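## Recording fold demonstrations with the hand-held gripper

You need the printed gripper from part 2, a charged battery and one piece of clothing. I do it at home in the bedroom, after 900 other small tests on the workshop table at Voka. A bed is softer than a table, so the fingers can press a little under the cloth.

1. Close the fingers fully and set the zero. Wait for the beep.
2. Lay the garment flat with the front side up. Pull the sleeves out to the sides.
3. Hold the gripper above the middle with the fingers open, and start the recording.

Keep this start pose for two seconds. My first recordings began already in movement, and the script of Golnar Soltani refused all of them.

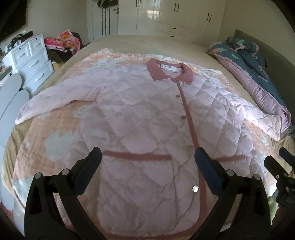 A quilted jacket is harder than a T-shirt. The layers slide on each other, and the tips like to take only the top one. Go in at a seam, push down gently, then close. Snaps can be confusing too - a shiny one gives a bright spot under the lamp, so turn the lamp away if your tracking jumps.

4. Fold one sleeve to the middle, then the other.
5. Take the hem with both grippers and bring it up to the collar.
6. Open the fingers, lift straight up, and stop the recording.

Do not correct a bad fold by hand. Save it with the ending `_fail` and start again from step 2. I keep 23 good folds for each garment before I change to the next.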